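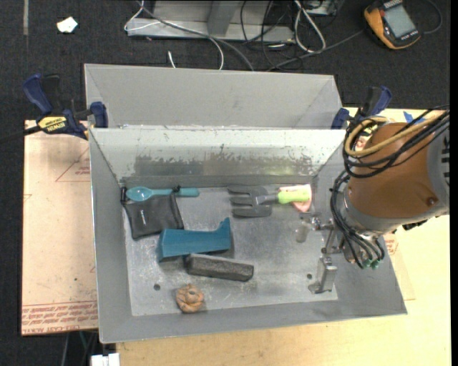
Larnura Mixed Bin Items

Version of January 29, 2026. Maintained by Cempaka Entili.

Contents
3689 images of household and garden items lying in gray metal bins. Items include spoons, fabric pouches, hand forks, blocks and bars. Some are hard to name, and those carry the label "other".

Layout
images/ has the pictures, 2000 to a folder
labels.csv has one row per item
split.txt lists the 50 bin fillings held out for testing

Labeling notes
Items that overlap get separate rows. A cord or toggle counts as part of its pouch. Scratches, smears and holes in the metal are not labeled.

Known problems
98 rows have no color entry. Thaddäus Nägeli is filling them in.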